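Line drying times in a small apartment, part two

2019-09-12

Print this post | E-mail this post

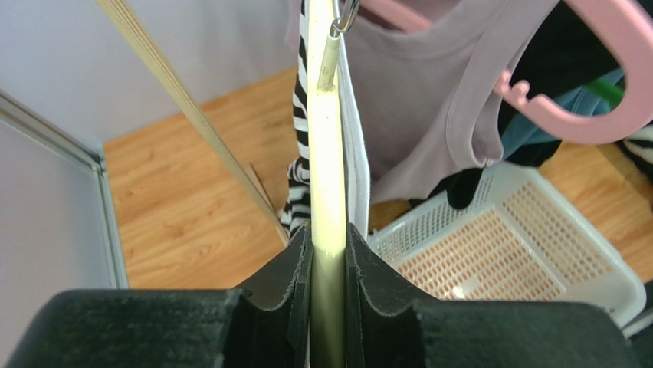
After the first part of this series I moved the drying setup from the bathroom to the spare room and started weighing shirts instead of judging them by touch. The method is simple. A shirt goes on a kitchen scale dry, then straight out of the spin cycle, then once an hour until the reading stops changing. Everything is dried on hangers, no folding rack. The hangers are plain plastic, one of them pale yellow-green, and seen edge-on that one is narrow enough that the front and back of a thin shirt come very close to touching. That turned out to matter more than the fabric did.

The reference garment is a cotton work shirt that weighs 251 grams dry. I used the same shirt for every run, washed with the same load of towels at the same spin speed. Using one shirt removes most of the variation between garments, though cotton does not always hold the same amount of water after spinning, and I have no good way to correct for that other than repeating the run.

Spacing was the first variable. With the hangers pushed together the shirt took nearly a full day. With a hand's width between them it was done overnight. Past that the gain was small, and the rail is only so long.

The second variable was air movement. I have an old Zarkico desk fan that draws very little power. Pointed straight at the shirts it dried the front ones quickly and did nearly nothing for those at the back. Pointed along the rail, so that the air passed between the garments, it evened things out. I left it on the low setting – the high one is too loud to sleep next to, and the difference on the scale was within my error.

Humidity was the third, and the one I have least control over. Joyce Mollel wrote after part one to ask why I had not logged it. I have now. The sensor sits on a shelf away from the fan and takes a reading every few minutes, which gave me 2611 readings over the test period. With the window closed, the humidity climbed steeply for the first two hours and then leveled off. Opening the window a crack kept the climb much smaller, except on rainy nights, when it did nothing useful.

A few details for anyone repeating this:

Button only the top button. A fully buttoned shirt traps air inside and the lower half dries last.

Turn the collar up. On my shirt the collar and the cuffs were always the last parts to dry, and they account for most of the final hour.

Zero the scale every time. Mine drifts by a few grams as it warms up, and I threw out the whole first set of runs from May for that reason.

Mwanahawa Makori asked whether a dehumidifier would beat the fan. Probably, but I do not own one. If I can borrow one I will run the same shirt through it and post the numbers, with the power use next to them. I also want to try a wider hanger with shaped shoulders, to see how much of the spacing effect comes from the gap inside the shirt.

4 comments | 11 shares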